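How do you teach a robot to pick up a cup?

Explainers for curious people aged 8 and up
Wednesday, May 19, 2021

Have you ever tried to teach somebody to tie their shoelaces? I mean really teach them, using only words? Have a go tonight with a grown-up. Tell them to sit on their hands until you say so, and then they have to do exactly what you tell them and nothing else. "Pick up the lace," you'll say, and they'll ask which lace, and which end of it, and with which fingers, and before long you'll be grabbing the laces yourself and shouting "Look, like THIS!"

Well, that is pretty much what happened to me in my job. I work with robots, and I spend a lot of my day going "look, like this" to a machine.

Let me start with the old way of doing it, as it's the way I learned. A robot arm is a bit like your own arm. It has joints where it can bend and twist, and it has something on the end for holding things, which we call a gripper. Mostly a gripper has two fingers that open and close. To make the arm move, you write a list of orders on a computer. Move forward this much. Turn that much. Open the fingers. Go down. Close the fingers. Go up.

My first real robot job was at a place called Jorketano, where they pack biscuits. The arm there had to lift a tin off a moving belt and put it in a box, and I wrote its list of orders and was ever so proud of it. It worked beautifully, all day long, as long as the tin was in exactly the right place. Then in January somebody moved the belt over by the width of a thumb. The arm didn't know! It went down, closed its fingers on nothing at all, lifted the nothing up very carefully and placed it in the box. It did that again and again until I came back from lunch.

You would never do that. If I slid your cup across the table a bit, you'd simply reach a bit further, and you wouldn't even notice you'd done it. Your eyes and your hands are brilliant at fixing little changes like that. So the question is how we get some of that cleverness into the robot.

What we do now is show it.

There are a few ways of showing a robot something, and I've tried most of them. I'll tell you about three.

The first way is to hold the robot's arm and move it yourself. You switch the arm into a floppy sort of mode, take hold of it near the gripper, and push it through the job as if you were helping a toddler hold a spoon. The robot remembers how all its joints bent along the way. It's lovely and simple, but it's slow, and the arm feels heavy after a while even when it's being floppy. Also your own body keeps getting in the way of what the robot can see, so there's a lot of leaning over backwards and holding your tummy in.

The second way is remote control. You stand a little way off with a handle or a joystick, or sometimes with a smaller copy of the arm, and whatever you do, the big arm does too. If you've ever had a go on one of those grabber machines at the seaside, you know how that feels (and you know how often you win the teddy!). The hard bit is that you can't feel what the gripper is feeling. When you pick up an egg with your own fingers, your skin tells you when to stop squeezing. With an ordinary joystick, you get no message back, so you have to watch very closely and go gently. I have cleaned up a fair bit of egg.

The third way is my favourite, and it's the one I do most these days. You leave the robot arm out of it completely. You take just a gripper, with a handle on it so that a person can hold it, and you put a camera on it. Then you walk up to a table and do the job yourself, using the gripper where your fingers would normally be. The camera sees what a robot would see if that gripper were on the end of its arm, and it records the lot.

It's a bit like eating your dinner with kitchen tongs. The first time you do it you'll be hopeless. I was hopeless! I couldn't put a spoon in a mug. But you get the knack, and the good thing is that you can feel through the handle when you've got hold of something, so you're much quicker than with the joystick. You can also carry the gripper about with you, up the stairs or into a kitchen or round to your gran's house if she'll let you in with it.

Some jobs need two hands, of course. Try opening a jam jar with one. For those you hold a gripper in each hand, one left and one right, and you need to know where each of them is compared to the other. One way to help with that is to stick a square card on a gripper with a chunky black and white pattern printed on it. A pattern like that is very easy for a computer to spot. It can look at how big the square seems and how it's tilted, and from that it can work out how far away the card is and which way it's facing. You can try this with any square bit of card. Hold it flat in front of you and it looks square. Tip it back and it goes squashed. Your brain knows straight away that it's tipped, and the computer does the same sum, only it needs the pattern to help.

The team I'm in calls its project Primano, and the two of us who do most of the gripping have turned into terrible show-offs about it. We practise in an ordinary room with desks and chairs in it, and our jobs are ordinary too: cups, spoons, socks, lids.
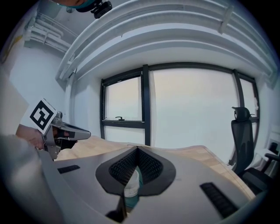 You might think that once I've shown the robot a cup being picked up, I can go home. I wish! If it only ever sees one go, it learns that one go, and then we're back to the biscuit tins. So I do it again with the cup a little to the left. Then a bit further away. Then with a different cup, or with the blind down so the room is gloomy, or with a banana lying next to it for no good reason. For one job I've been known to do 20 goes before my morning cup of tea, and by the time we've finished with that job there are more than 3,000 of them on the computer.

That does sound boring, and some days it is a bit boring. I listen to the radio.

Then the computer takes all those goes and hunts for what they have in common. It doesn't learn them off by heart like a poem. What it's trying to learn is more like a feeling: when the picture looks like this, a person moves like that. When the cup is over on the left, people go left. When the rim is between the fingers, people close them. You learned to catch a ball in much the same way. You never did a sum about it. You just dropped an awful lot of balls.

When the learning is done, we put the same sort of gripper on a real robot arm, point it at a cup and let it try.

The first try is nearly always funny. The arm might wobble above the cup as if it can't make its mind up. Once it picked up the cup perfectly and then wouldn't let go, and I worked out in the end that it was my fault. I'd been stopping my recordings a moment too early, so I'd hardly ever shown it the letting go! Robots copy your bad habits along with your good ones. If I'm sloppy when I show it something, I get a sloppy robot.

Here are some questions I get sent by schools.

Does the robot know what a cup is?
Not in the way you do. It doesn't know that cups are for drinking or that hot chocolate is nice. It knows what cups tend to look like from where its camera is, and what to do with its fingers when it sees one.

Can it learn from watching me with my bare hands?
People are working on that, and it's getting better. The trouble is that your hand has a thumb and 4 fingers and bends in all sorts of places, and the gripper has a lot less to work with. So the robot has to translate what you did into something it can manage, and a lot can go wrong in translating. If I use the same gripper the robot has, there's much less to translate.

Is it hard to do?
It's hard on your wrists! Have a rest every so often and shake your arms out.

Could I do it?
Yes, and I think you'd be good at it. The children who visited us from Väisänen were faster than me by the end of the afternoon, and they were very pleased to tell me so.

If you'd like a go at home, you can play the game we play with visitors. We call it Forkico, and you'll need kitchen tongs, a plastic cup, a few dry pasta shapes and someone to play with. One of you is the teacher and one is the robot. The teacher uses the tongs to put the pasta in the cup, without talking, and the robot watches. Then the robot has to do it in just the same way, with the same swoops and wiggles. After that the teacher moves the cup and the robot tries again. See which parts you copy exactly and which parts you change without thinking.

Then swap over. If you're using the good tongs, ask first, and pick the pasta up off the floor when you've finished.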